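夹爪下去老是推碗不夹碗 腕部相机的偏差到底从哪查起

分类:自制机器人 > 机械臂与夹爪
标签:腕部相机 手眼标定 叠碗 共享工坊

在共享工坊(Flalcombe那边)搭的叠餐具的活,搞了快半年了,从四月弄到现在,卡住了,求救。

目标很简单:几个大小不一的碗和盘子散在桌上,机械臂自己找,自己夹,按大的在下小的在上叠起来。臂是 Ayaaba 的散件套装,自己装的,两指平行夹爪,驱动板用 Moltus,上位机跑的 Bolska,视觉部分自己写的,python,别骂。

有颜色的碗还行。浅色的大碗不行。具体就是:识别框是对的,碗沿椭圆也拟合出来了,看着挺准,但是下探的时候手指落不到碗沿两侧,总是偏到外面去,然后一合爪,两根手指都在碗外壁这一侧,等于在推碗。碗一推就跑,跑了再识别再推,一路推到桌边急停。

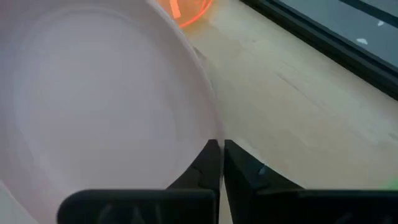
偏的方向还基本固定,往外偏,偏12毫米上下的时候最多。我一开始以为是标定没做好,重做了三遍手眼标定,棋盘格那种,残差很小,看数字没毛病。然后怀疑TCP,拿针尖对点试过,也没毛病。换小碗,没问题。换深色的,没问题。就浅色大碗不行。

试过的:
降速度,没用
曝光调低,识别反而丢了
补光灯,边缘更糊,关了
下探前多拍一帧再修正,好一点点,不稳定
把碗沿高度写死,同一个碗能用,换一个就完蛋

还有个事,叠完之后最后一步松爪抬臂,偶尔会把最上面那个带一下,叠歪。这个是次要的但是也想一起问了。松爪现在是开到最大再抬。

问题就两个:
一 浅色大碗偏差到底是标定的锅还是视觉的锅
二 松爪怎么抬才不带

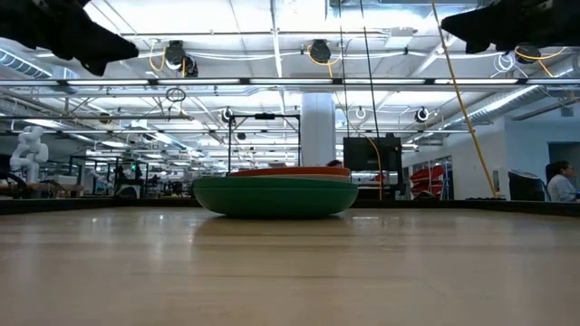
拧到滑丝为止

补充一下,忘了写。桌子是木头的,灯在天花板上,一条一条的长灯管,关不了,别人也要用。

碗沿高度是用腕部相机那一帧里椭圆大小反推的,没有深度相机。碗的尺寸我有个表,查表得直径,然后算距离。固定那个相机现在只用来录像,没参与计算。预算还剩600,能买点东西但别推荐太贵的。

夹爪现在是一指在碗里一指在碗外,夹壁,不是抱整个碗,碗太大抱不住。张口20毫米,下探前就张好。再大会碰到旁边的碗。

更新:刚才又跑了一轮,还是推。烦。

已有 3 个回复

不吃香菜的舵机

视觉的锅。大概率。

你标定残差小,针尖对点也没事,小碗深色碗都没事,那标定不用再做了,做十遍也一样。

问题在反推高度。你用椭圆大小推距离,那你拟合的到底是哪个圈?浅色碗有好几个圈的:碗沿是一个,碗底和斜壁交界那儿还有一圈,哑光的碗内壁渐变很平,边缘检测哪圈对比强就抓哪圈。另外碗沿本身有厚度,内沿外沿又是两个圈。还有碗根部贴着桌面那条影子,也能给你凑半个圈出来。深色碗对比大,外沿压倒性地强,所以没事。

你说椭圆看着挺准,放大看过没有?我之前弄类似的东西,缩略图上看严丝合缝,放到原始分辨率一看,有半边贴的是影子。

圈只要抓偏一点,直径错,距离就错,距离一错,相机又是斜着看的,横向就跟着偏。大碗离中心远,偏得更多。跟你说的往外偏对得上。

怎么改,从便宜的开始:

1 只拟合靠近夹取点那一段弧,别拟合整圈。你夹的就是那一小段,对面的弧对不对关你什么事
2 近距离那一帧不要再用直径推距离了。碗离相机太近的时候整圈根本拍不全,只有一段弧在画面里,你拿一段弧去拟合整个椭圆,长短轴随便飘。这条我觉得最可疑
3 高度用两帧算。臂往旁边平移一小段,同一段碗沿拍两次,移动量你是知道的,三角一下就出来了,不用买深度相机
4 手指挡住的区域做个遮罩扣掉。夹爪底座那么宽一块黑的,边缘又直又硬,不扣掉它会来抢你的边缘点。张口变了遮罩也要变,别用一张遮罩走天下

先做2和4,半小时的事。做完还偏再做3。

第二个问题:别开到最大。一指在里一指在外,你一开到最大,里面那根手指往碗中间扫,外面那根往外扫,哪边碰到东西都会带。开到刚好不接触就停,垂直抬,抬过碗沿再全开。驱动板那边有个位置模式,别用力矩模式松。

楼下五金店

这种碗本来就不适合机械夹,换吸盘就行了,吸盘加小气泵,网上很便宜。碗底一吸就起来了。或者在碗上贴个二维码,什么都解决了

Bolska老用户_灰

楼上那个,碗是口朝上放的,吸盘伸进去吸碗底内侧,夹爪都得拆了重来。贴码也行不通吧,叠起来码就盖住了,下一个碗放哪儿还得算。不过调试的时候贴一个当真值用倒是可以,这个想法可以留着。

说我的经验。同意一楼的大方向,但是标定我不敢那么快放过。

手眼标定的时候棋盘格放多高?很多人是平放桌面上标的,所有位姿都离桌面差不多远。残差小说明那个高度上准,别的高度上不一定。小碗矮,碗沿离桌面近,落在你标过的范围里。大碗沿高,相机又凑得近,跑到范围外面去了。所以“小碗没事大碗有事”这一条,标定也解释得通的,不能只怪颜色。

分辨方法很简单,找一个深色的大碗,跟那个浅色的一样高。没有就拿胶带,深色的,沿着浅色碗的碗沿外侧贴一圈。贴完再跑:

还偏,标定的锅,棋盘格垫高,分几层高度重新采
不偏了,视觉的锅,按一楼的改

十分钟出结果,先做这个再改代码。我当时没做,改了两个星期代码,最后发现是相机支架那颗螺丝松了……你也顺手拧一下。

关于反光,木头桌面上有灯的反光块,如果你用的是自适应阈值,反光块边缘会混进来。灯关不了就铺块布,哑光的,纯色,别用白的。工坊里应该有,没有的话花不了几块钱。但铺布要注意固定,布会跟着碗跑,推一次皱一次,桌边夹四个夹子。布厚了桌面高度要重新量,别忘。

另外有个软件上的坑,Bolska 里图像时间戳默认是收到的时间,不是曝光的时间。臂在动的时候拍,位姿和图对不上,差一截。你说降速没用,那应该不是主因,但是“多拍一帧再修正好一点点,不稳定”这个很像。拍之前停稳,等一下,再拍。我设的是停27帧再取图,多了浪费少了晃,你自己试。臂的散件套装关节间隙都不小,停下来还会颤一会儿的。

松爪那个同意一楼,补一句:抬之前先往碗外壁方向让一点点,让内侧手指别贴着壁蹭上去。让多少看你手指厚度。最上面如果是盘子,那更要小心,盘子沿浅,手指伸进去没多深,指尖再低一点就顶到盘底了,你感觉是抬的时候带的,也可能是松的时候就已经顶歪了。录像慢放看一下,你不是有固定相机吗。

600先别花,留着。

拧到滑丝为止 回复 Bolska老用户_灰

胶带贴了,电工胶带黑的。贴完好很多!!但是还有一点点偏,比之前小,方向一样。所以是两个都有?棋盘格确实是平放桌上标的,就一个高度……

近距离那帧也看了,放到原图大小,拟合的圈有一段跑到碗里面那个圈上去了,一楼说中了。遮罩今晚加。

支架螺丝拧了,没松。松爪改成小开再抬,跑了几次没歪,次数太少先不下结论。

再问一下,垫高采标定的话几层够?垫书行不行,还是必须用平的板子

Bolska老用户_灰 回复 拧到滑丝为止

三层吧,最高那层要超过你最高的碗沿,叠起来之后的高度也算进去,不然叠第三个的时候又偏给你看。书行,别用翘的。棋盘格本身要贴在硬板上,别拿张纸往书上一搁就完事。不用每层都水平,歪着几个角度反而好,倾斜的位姿多采一点

相关问题
两指夹爪开合不同步,一快一慢怎么调
Moltus 驱动板上电自己回零,能不能关掉
腕部相机的线老被关节绞,走线求参考
餐具叠放顺序用规则写还是学出来的
共享工坊里搭机械臂,急停按钮装哪边
Ayaaba 套装第三关节有异响

本站使用 Cookie 来记住您的登录状态和浏览偏好。继续浏览即表示同意。 接受 | 管理设置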